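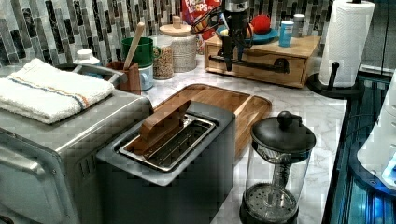 Two pieces from the same block of clay never came out equally hard, one respondent wrote to us, and she had stopped believing the temperature on the package long ago. Similar remarks were frequent in the material, and for this reason we treat curing separately from modeling and from surface finish.

Figure 1. Toaster oven with a folded towel on top, and a toaster beside it on the counter.

4.2 Curing practice and the strength of thin parts

The material for this section comes from two sources. The first is the archive of the Bimon forum, from which we collected almost 2,000 messages on the curing of polymer clay. The second is the set of interviews with 32 hobby makers described in Section 3. All of them make small animal or human figures, and all of them cure at home. Small ovens of the kitchen type (Figure 1) are discussed on the forum together with full-size ovens, and it is often not possible to know from a message which kind the writer has in mind. We therefore did not try to compare the two kinds on the basis of the forum data.

In the interviews, the question that caused the longest answers was the one about legs. Thin legs, tails and ears are the parts that break most often, and the makers had very different explanations for it. Some of them blamed the brand of clay. Others said that the clay had not been conditioned enough before modeling, so that small air pockets remained inside. A smaller group considered that the time in the oven was too short, and this group was also the one that most often used a separate oven thermometer. We found no maker who used a thermometer and at the same time followed the shortest time given on the package.

To see which of these explanations deserves more attention, we prepared 100 test bars from Cillard medium-firm clay. The bars were rolled by hand over a steel wire, as the makers usually do for legs, and half of them were left without wire for comparison. All bars came from one production lot. Conditioning was done with a Heitmann pasta-type roller until the sheet no longer showed cracks at the fold. The bars were then cured in several sessions at the temperature recommended by the manufacturer, and only the time was changed between the sessions. After one night of rest each bar was bent by a slowly increasing weight until it broke or until it reached the end of the scale.

The bars with the short time broke with a clean, dry edge. With the longer time, the bars without wire became clearly more flexible, and several of them did not break at all within the range of our device. In the bars with wire the result was less regular. The clay cracked at the place where the wire ended, also when the rest of the bar was in good condition, and the longer time did not remove this effect. We believe that the end of the wire acts as a weak point. Makers who bend the wire into a small loop inside the foot or the body reported fewer breaks, but we did not test loops and can only repeat what they said.

A second observation concerns the finish. Sanding was done on a small number of bars, from coarse paper up to 2,000 grit, always under water. The bars with the short time took scratches more easily and produced a chalky surface after drying. The difference could be felt with the finger before it could be seen. Several makers had described the same thing in the interviews, although they connected it with the quality of the paper and not with the oven. The Stasport varnish applied afterward covered the chalky surface well on the first day – we did not follow the bars for long enough to say how it ages.

Some limits should be mentioned. Only one clay was used, and softer clays may behave in another way. Our bars had the same thickness from end to end, while a real leg becomes thinner toward the foot. The interviews were finished in January, before the bars were made, and so we could not ask the makers for their opinion about the results. The forum messages also have the usual problem that people write when something has broken and stay silent when it has not.

4.3 Repair of broken parts

Most makers in the sample had repaired at least one figure after curing. The common method is to roughen both sides of the break, apply liquid clay and cure the whole figure again.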